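Prulterance Theatre Company
Minutes of the Program and Production Meeting
Held in the upstairs rehearsal room, Sunday, 4:00 p.m.

Present: Artistic director (chair), general manager, production manager, stage manager, dramaturg, head of lighting, front-of-house manager, education officer, two representatives of the performing ensemble. Minutes taken by the company administrator.

Apologies: Sound designer; head of wardrobe (written report received).

1. Minutes of the previous meeting

The minutes were accepted with one correction. Under item 6, "preview" should read "open rehearsal." The ensemble representatives asked that the two terms be kept separate in all company documents, as different pay rates apply.

2. Matters arising

2.1 The dimmer fault in the studio has been repaired. The head of lighting reported two full evenings of use without a trip.

2.2 The letter to the building owner regarding the loading door has been sent. No reply to date. The general manager will write again.

2.3 The rights inquiry for the Avram adaptation remains open. See item 4.

3. Vokska: progress of rehearsals

3.1 The artistic director reported that the company is in its third week of devising on Vokska. The text now stands at 71 pages, which all present agreed is too long. The dramaturg will circulate a shortened draft before Thursday, with the second letter scene removed and the two market scenes joined.

3.2 One ensemble representative stated that performers had found the late changes to the order of scenes difficult to absorb, particularly in the section spoken in unison. It was agreed that no scene will be moved after the first full run without the consent of the stage manager.

3.3 The question of the interval was discussed at length. The front-of-house manager favored an interval on grounds of bar income and audience comfort. The artistic director and dramaturg favored a single unbroken act. The production manager noted that the floor change between parts one and two cannot be done in view in under four minutes at present. The matter was put to a vote and an interval was approved, to be reviewed after the open rehearsal.

3.4 Running time to be logged by the stage manager at each run and posted on the green room board.

4. Avram: adaptation rights

4.1 The general manager has had a reply from the publisher's agent. The terms offered cover a single venue only and exclude touring. The meeting considered this unsuitable given the plans under item 6.

4.2 Resolved: that the general manager seek touring terms, with a fee ceiling of $4,000. If the agent declines, the title will be withdrawn from the spring program and the slot offered to the ensemble for new work.

4.3 The dramaturg asked that it be recorded that the ensemble slot should carry the same rehearsal period as a scripted production. Agreed.
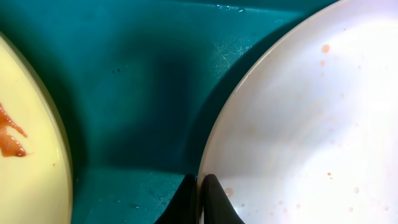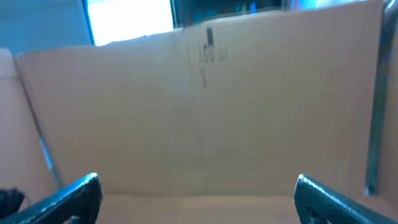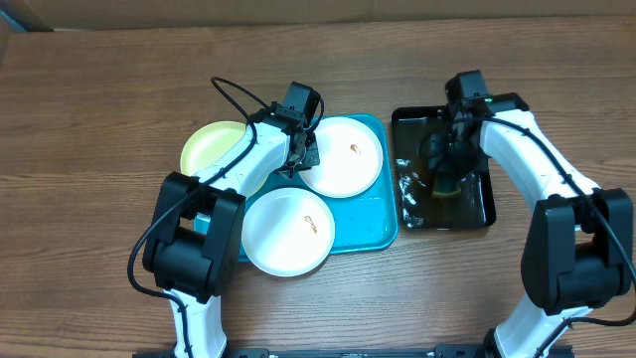 Dishes on a teal plastic surface (first picture) and on a tabletop (third); inside of a cardboard box (second).

5. Open rehearsal and audience discussion

5.1 The open rehearsal of Vokska will be limited to 35 seats. Of these, 13 are held for the partner schools and the remainder will be released to the mailing list.

5.2 The education officer proposed that the discussion afterward be led by the ensemble and that the artistic director sit in the audience. In the past, questions have been directed almost entirely to the director. The proposal was supported by the ensemble representatives and adopted for this occasion.

5.3 The front-of-house manager asked for a clear statement on late entry. Agreed: latecomers to be admitted at the end of the opening song only, by the rear door. Ushers to be told at the briefing.

5.4 Written response cards will be used again. The general manager objected to the wording of the third question on the existing card ("What did you fail to understand?"). The dramaturg will supply new wording.

6. Autumn tour

6.1 An invitation has been received from the arts center at Plondov for a short residency with two performances and a workshop. The venue offers accommodation and a share of ticket income but no guaranteed fee.

6.2 The production manager has reviewed the plans sent by the venue. The stage is shallower than the company's own and has no wing space on the left side. The rear screen would have to be left out or rebuilt. The head of lighting considered that the existing plot could be adapted within one working day.

6.3 The general manager advised that without a guarantee the company would carry the whole cost of transport. There was some disagreement. The artistic director argued that the residency would bring the work to an audience the company has not reached before. The ensemble representatives supported the visit provided that travel days are paid.

6.4 Resolved: that the invitation be accepted in principle, subject to a written guarantee covering transport and paid travel days. The general manager to reply to the venue by the end of the month.

7. Wardrobe report

7.1 The written report was taken as read. Fittings are complete except for the chorus coats, which are awaiting lining fabric. The head of wardrobe requests that performers return rehearsal shoes to the labeled shelves after each session.

7.2 The request for a second clothes rail was approved.

8. Health and safety

8.1 No accidents reported since the last meeting.

8.2 The stage manager reminded all departments that the corridor behind the studio is a fire route and must be kept clear at all times, including during get-in.

8.3 The use of haze in part two was considered. The head of lighting will notify the building office in advance of each session so that the detectors can be isolated. A notice is to be placed at the studio entrance and a line added to the booking page.

9. Any other business

9.1 The education officer asked whether the youth group might use the rehearsal room in August. Agreed, subject to the floor markings for Vokska having been lifted.

9.2 The ensemble representatives raised the temperature of the rehearsal room in the mornings. The general manager will ask for the heating to come on one hour earlier.

9.3 The dramaturg drew attention to the number of play scripts overdue at the company library. A list will be posted.

10. Actions

Dramaturg: shortened draft of Vokska; new wording for response card; list of overdue scripts.
General manager: second letter on loading door; touring terms for Avram; reply to Plondov; heating.
Stage manager: running time log.
Head of lighting: notice to building office on haze.
Front-of-house manager: usher briefing; haze notice and booking page.

11. Next meeting

To be held after the open rehearsal, at a time to be confirmed by the company administrator. Items for the agenda to be sent in writing.

The meeting closed at 6:10 p.m.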